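Chapter 4
Paper Handling in Desktop Scanners

4.1 Why feeding comes first

The quality of a scan is usually discussed in terms of resolution and color depth. In office use, however, most failed jobs are caused by the paper path. A sheet that enters at an angle or overlaps its neighbor produces a file that has to be checked and scanned again, whatever the sensor can resolve. This chapter therefore deals with the feeder before the optics.

An automatic document feeder has three working parts: a pickup roller, a separation pad and a pair of transport rollers. The pickup roller pulls the top sheet from the stack. The pad holds back the sheet under it by friction. The transport rollers then carry the single sheet past the sensor at constant speed - any change in speed shows up as stretched or compressed lines in the output.

Friction falls as rubber ages and collects paper dust. The first symptom is the double feed, in which 2 sheets pass together and one page is missing from the file.

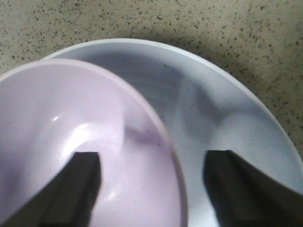
Operators at the Raldale records office reported that double feeds had become common only after they switched to heavier stock, and that cleaning the rollers had made no difference. They were using 120 g paper in a feeder rated for 105 g. The remedy in such a case is to change the paper or use the flatbed.

4.2 Terms used in this chapter

Skew: the angle between the edge of the sheet and the direction of travel.

Double feed: the passage of overlapping sheets as one.

Service interval: the number of sheets between cleanings. In the worked problems it is set at 2000 for the Kouris feeder and is left for the student to find for the Stullar.

Section 4.3 covers the measurement of skew. Readers who already know the mechanism may go directly to Section 4.5, on ultrasonic detection of double feeds.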